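Talking to Your Neighbors About Noise
Notes for the Sunday talk, Ruranside community room

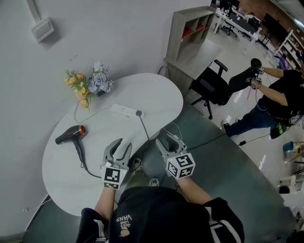
Hajnalka Kocsis wrote back after I sent the outline around, and she wanted to know why anybody should have to be polite about a bass speaker at midnight. Fair question, Hajnalka, and I promise I'm getting to it. Read her note out more or less as she wrote it, because half the room will be nodding.

Start with hello, thank you for coming out, there's coffee at the back. Then the story of the piano.

The piano: when I first moved into the building on Barta Street, I had the apartment under a family whose daughter was learning one waltz, and I mean one, and she always stopped at the same wrong note. I lay on my couch for weeks composing letters in my head. Oh, they were magnificent letters! I never sent a single one, and by the time I finally went upstairs I was so wound up that I said everything badly and the poor mother cried. (Pause here. Let people laugh or wince, whichever they like.) We did become friends later, but it took two years and a great many plums from my tree.

So, the first thing I'd like everyone to take home is to go early, while you're still in a decent mood. Go in the late afternoon if you can, when people have eaten something. Ring the bell and give your name, even if you think they know it.

Then say what you hear and when you hear it. "I can hear the washing machine in my bedroom after eleven" is a sentence a person can do something with. "You people are so loud" only starts a fight. Ask Etelka Tóth if she'd like to tell the one about the parrot, but only if she's sitting near the front, as it runs long.

Hajnalka's question goes in at this point. My answer is that being polite doesn't mean putting up with it. You can be perfectly friendly on the doorstep and still write down the dates, and still call the building office if nothing changes after 2 visits. Mention that the office number is on the green sheet.

Small fixes, quickly, don't get stuck on these: felt under chair legs, a thick rug, a rubber mat below the washer. Sándor Szilágyi spent 600 on ceiling panels before he tried asking the man upstairs to take his boots off. He has said I may tell you this.

If there's time, do the doorstep practice in pairs. One rings, one opens, then swap. Gil-soo Seo will start us off with me, and I'll be the grumpy one.

Questions. Repeat each one loudly for the back row. Remember to move the chairs back before the choir comes in.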